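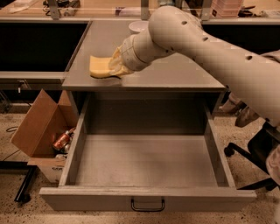
April, just after 9. Desk day, finally. I've been putting off the gray desk for ages and Danylo Didenko has been hinting (not very subtly) that the top needed a wipe, so I got the yellow sponge out and we made a start. It's a nice plain thing to clean, flat and matte, but that finish shows every streak. I tried the Zidota spray first, didn't love it, and went back to warm water with a drop of dish soap. Much better!

Cans and other junk go in the cardboard box on the floor to the left of the desk. Please don't flatten that box yet, I like having it right there. 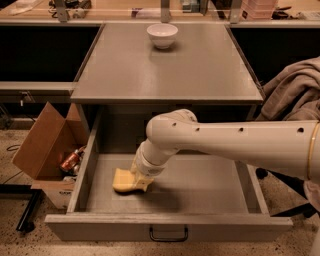 The drawer gets cleared out completely before any wiping, corners too, and I'd rather we leave it pulled all the way out until it has aired. Part number for the drawer runners is 183 in the Skavelis list — I wrote 205 in here last month and that was wrong, sorry Danylo. If we ever order spares, get the longer screws as well. 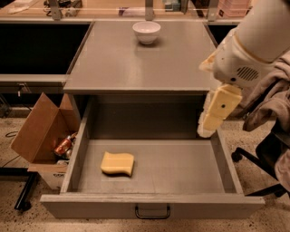
So, where does the sponge live? My vote is the drawer. Danylo says a damp sponge in a closed drawer will stink up the place in up to 5 days, and okay, he has a point, so let's say it goes in there only once it's dry. The little white bowl stays on top toward the back. I keep wanting to put clips in it and then I want it for washers, and so far neither has happened.

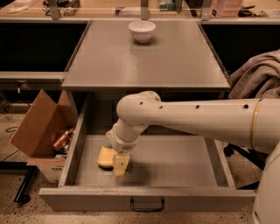
White bowl on the desktop, drawer open, cardboard box alongside.

Still to do: felt pads for the feet, ask Limsakul whether they have that gray paint in a small tin, and look at the black handle, which I'd like to snug up with the short screwdriver (Danylo, do you have it?). I'll wipe the drawer front tomorrow before lunch.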